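Flullix hand gripper: my go at the open day

I've been curious about the Flullix for ages, so when Hudance put on an open day in July I booked myself a slot and took the afternoon off. If you haven't come across it, the Flullix is a pair of grippers you hold in your own hands, one left and one right, and whatever you do with them gets recorded so a robot can be trained on it later. No robot arm needed at your end, just you and a table with some things on it. I do a bit of this kind of work on a very small budget, so a kit you can use in an ordinary home has obvious appeal.

The welcome talk went on a bit (25 minutes, and half of it was about Zokala, the software that comes with it) but then we were let loose on the grippers in small groups and it got much more fun. Somebody showed us the basic hold first and then it was straight on to tableware.

First impressions: lighter than I expected! The linkages look quite bare, all black arms and silver pins, but there was no wobble in the pair I tried. The squeeze is smooth and you get a decent feel for how hard you're pressing. My hands are on the small side and I could work it without stretching, which I can't say for the Simanjuntak pair I borrowed last year. Those gave me a sore thumb by lunchtime.

The pads are the best bit for me. They're blue and textured and they hang on to a smooth rim far better than plain rubber does. I dropped one bowl in my whole session, and that was me chatting when I should have been looking.

The tasks were simple ones. Put the small bowl inside the big one, take it out again, move the plate across, start over. It sounds dull, and after the tenth go it is a bit, but you do start noticing how you use your hands.

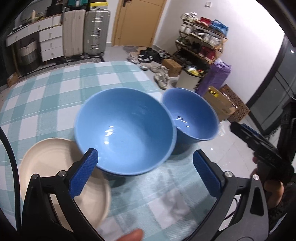
Plates are harder than bowls, by the way. A bowl gives you a nice wall to pinch, but with a flat plate you have to get one jaw under the rim and I kept pushing the tablecloth along with it. I'd have liked a slimmer tip for that, and when I asked, they said a thinner set is being looked at. No promises.

Other grumbles. The cable on the one I used is thick and it kept wandering over whatever I was trying to pick up, so I'd want a clip or a bit of tape to keep it out of the way. Zokala took three tries to find both grippers at the start, and the menus are fiddly. And my wrists knew all about it after 46 recordings, so plan some breaks if you're doing a full day.

Then there's the price. The pair is £2,054 with the software, or you can hire it for £80 a day. For me hiring makes more sense, at least until I've got a bigger job on. If you're recording every week, buying would pay for itself fairly quickly.

Four stars out of five. I've put my name down for a hire in the autumn, and I'm bringing my own tape.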